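Robot Software Integration, Unit 9
Board Localization and Stone Placement
Notes prepared by Hanane Farouk. Lab section: Amr Shawky.

Read the calibration handout before this one. You should have a working hand-eye transform saved in your group folder. If the residual on your transform is above 2 mm, repeat the calibration first, as nothing below will correct for it.

1. Frames

We use four frames: robot base (B), tool (T), wrist camera (C) and board (G). The board frame has its origin at one corner intersection of the grid, x along one set of lines, y along the other, z up out of the playing surface. Which corner you pick is a convention, and the planner and the perception node have to agree on it. The Grekon package reads the choice from a single parameter, board_origin. Do not hard-code it anywhere else.

The pose of G in B is estimated once per session and again whenever the board has been moved. It is treated as constant in between. The placement error you measure in Section 5 therefore includes any drift of the board since the last estimate.

2. Finding the grid

The detector runs in this order:

a. Undistort the image with the camera intrinsics.
b. Apply local contrast normalization (window of 50 pixels).
c. Extract line segments and group them by direction. Two dominant groups should remain.
d. Estimate a vanishing point for each group and discard segments that disagree with it.
e. Fit the homography from the grid model to the image.
f. Refine with the star points.

Step b matters more than students expect. The arm casts a shadow on the board in most viewing poses, and a global threshold will drop grid lines on the dark side of it. Step f settles the offset along each axis. When only part of the board is in view, a grid is periodic, and a fit shifted by one full line spacing has nearly the same line residual as the correct one. Star points have a longer period and break most of that ambiguity. If too few are visible, move the camera and take a second view.

Black stones on a light board with a glossy finish give a dark disk with a small highlight. The classifier samples an annulus around each intersection and ignores saturated pixels. Printed star points are also dark, so the minimum radius must be set well above their size. Stones outside the board polygon are masked before classification.

Workspace views from two fixed cameras, then a wrist view:

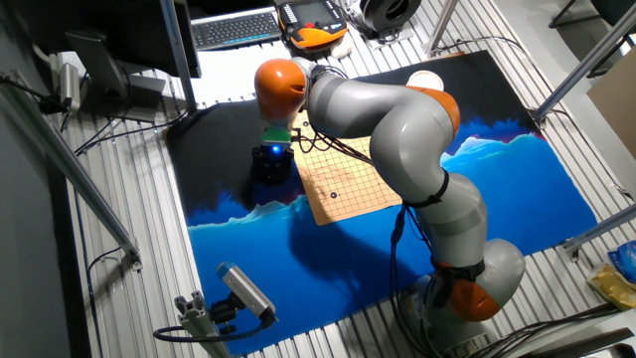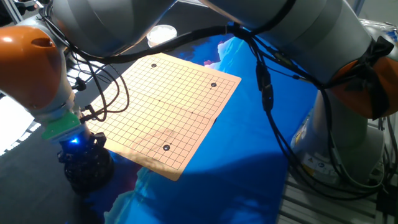
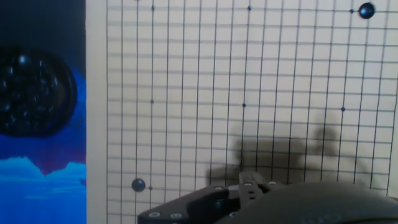 3. From intersection to tool pose

Given the target intersection (i, j), the target point in G is (i·dx, j·dy, h), where dx and dy are the line spacings and h is the stone half-thickness. Measure the spacings separately. Go boards are usually not square in cell pitch, and a model that assumes dx = dy will produce an error that grows across the board and looks a lot like a bad hand-eye calibration.

The tool z axis is kept antiparallel to the board normal. Rotation about that axis is free, and the planner samples it to find a solution away from joint limits. Penalize large changes in the last joint — cable slack at the wrist is limited and the collision model does not include the cables.

4. Motion planning

Each placement has five segments: approach to bowl, grasp, transfer, descend, retreat. Transfer is planned in joint space. Descend and retreat are straight lines in Cartesian space, at reduced speed.

With two arms sharing a workspace, the Quan scheduler holds a lock on the volume above the board. An arm must own the lock before it starts its descend segment and may release it only after its retreat segment has finished. A common mistake in past submissions is to release on gripper open. The gripper is still inside the volume at that point.

Timeouts: if the lock is not granted within 1000 ms, return to the hold pose and request again. Do not wait in the approach pose.

5. Lab exercise

Run the detector on the recorded bag in the course folder (Nustard, directory unit9). Report the homography residual with and without step f. Then disable local contrast normalization and report the number of rejected segments.

On the arm, place stones at 9 intersections of your choice, including at least 2 next to the board edge. After each placement, move to the observation pose, run the detector, and log the offset between the detected stone center and the target intersection, in G. Plot the offsets as vectors. A constant vector points to the tool offset. A pattern that scales with distance from the origin points to the spacing or to the homography.

Submit the log, the plot and one paragraph of interpretation through Skunska. Code goes in the same archive. Parameter files must be included, as we rerun a sample of the submissions.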